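共用テーブルは片づけなくていい

職場の共用テーブルについて、ここ何年か同じ議論を聞いている。使い終わったら何も残さないこと、という決まりを作るかどうかの議論だ。私は作らないほうがいいと考えている。以下にその理由を書く。

前に勤めていたZorwoodという会社には、この決まりがあった。入口の近くに幅のある白いテーブルがあり、誰でも使ってよいことになっていたが、席を立つときは私物も備品もすべて棚に戻す。棚は廊下の奥にあって、箱ごとに番号のラベルが貼ってあった。総務のグラサ・カリーリョさんが夕方に見回り、残っている物は忘れ物の箱に移した。箱から引き取るには用紙に名前を書く必要があった。

結果として、テーブルはいつもきれいだったが、使う人が減った。途中の作業を置いたまま昼食に行けないので、みんな自分の机で済ませるようになったのだ。私もそうした。二月に席替えがあり、そのとき来客用の予備という扱いになって、そのまま戻らなかった。
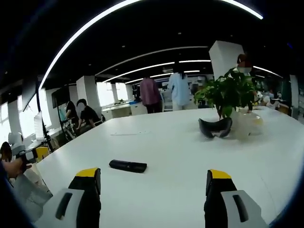 共用の場所をどう扱うかは、何を共用しているのかで決まると思う。会議室なら時間を共用しているので、次の人のために空にするのは当然である。テーブルの場合は天板の広さを共用しているのだから、一部に物が載っていても残りは使える。白い天板の上に黒い円筒形の物が横になっていて、その奥に黒いゴーグルのような物があり、後ろには水の入った透明な花瓶に葉の大きな緑が挿してある。これを散らかっていると言う人もいるだろうが、私にはふつうに使われているテーブルに見える。手前にはノートを広げる場所が十分にある。

反対の意見も知っている。今の同僚のマファルダ・ロウレイロさんは、物は放っておくと増えると言う。一つ置いてあれば二つ目を置きやすくなり、そのうち誰の物か分からない充電ケーブルが溜まる。これは事実で、私たちのところでも起きた。持ち主の分からないケーブルが引き出し一つ分になり、結局まとめて処分した。

それでも、毎回すべて片づけさせるのは手間のかけ方として釣り合わない。持ち主の分からない物が困るのであれば、持ち物に名前を書けばいい。今の職場では白いテープと油性ペンを窓際に置いてある。名前のない物は月末に処分する。決まりはこれだけで、見回りの当番もない。テープは一巻き500円で、一年たってもまだ残っている。Zorwoodで使っていた仕切り付きの箱は一つ795円で、人数分を買っていた。

もう一つ、植物のことを書いておきたい。何も残さないという決まりを厳密に守ると、花瓶も置けなくなる。前の職場では実際に鉢が一つ、棚の上に移された。棚は窓から遠く、しばらくして葉が黄色くなり、ラケル・サルガードさんが家に持ち帰った。植物は備品でも私物でもない扱いになりがちで、管理する側からすると面倒なのだろう。だが、大きな白いテーブルに緑が一つあるのとないのとでは、そこに座ろうという気持ちがかなり違う。少なくとも私は、何も載っていないテーブルには座りにくい。受付の台のように見えて、用件を聞かれそうな気がする。

もちろん、食べ物の容器は別である。飲み残しのカップも別で、これは席を立つときに持っていくべきだ。こぼれた物を拭くのも使った本人の仕事だろう。私が残してよいと言っているのは、また使う物と、そこにあって誰も困らない物のことである。線引きが曖昧だと言われれば、そのとおりだと答える。曖昧なところは、隣に座った人に「これ、ずらしていいですか」と聞けば済む。前の職場ではその一言を聞くことがほとんどなかった。今は一日に何度か聞く。

来月、うちの部署でもこの件を話し合うことになっている。私はテープの買い足しを提案するつもりでいる。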